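Umville Supper Club, minutes of the planning meeting, 12/06/2023

Hello all, I've typed these up from my own scribbles, so shout if I've got you wrong. We started late because the kettle was on, and then we got talking about the rhubarb.

Last minutes: agreed, apart from the bit where I wrote "forks" and meant "folks". Sorry!

Money: we had 2,152 pounds in the account in March and we've got 1,668 now. Most of the difference went on the hall deposit and the new urn (which I love, and I won't hear a word against it).

Plates: this took up most of the evening. The old set from Folport is chipped and we all agreed it has to go. The choice was plain white or the light blue round ones with the raised rim, and I'll admit I went in firmly on the side of white.
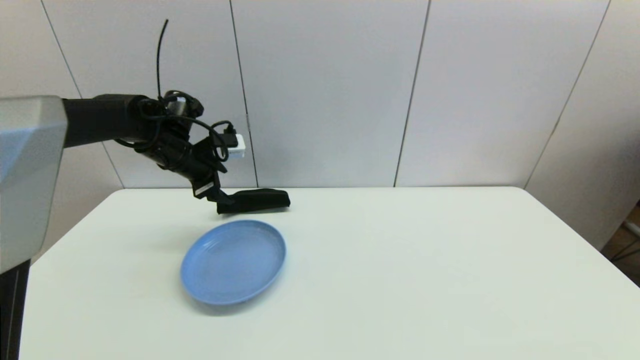

Well, I changed my mind. Our tables are white, and white on white looks a bit like a dentist's, whereas the blue is soft and cheerful and would be lovely under a pale soup. Someone worried that gravy would run off, but the rim ought to see to that. Voted for blue, with two against and one still thinking.

Gilitico have quoted 600 pounds for the lot, delivery included. Vestergaard wanted 900 and couldn't say when. We're going with Gilitico, and I'm to ring them and ask if they'll do spares.

Tablecloths: put off again. Half of us want none at all now that the plates are blue.

Any other business: the tea towels need washing, please take a bag home if you've got room. Also the cupboard key is missing, try your coat pockets.

Next meeting same place, bring your own mug.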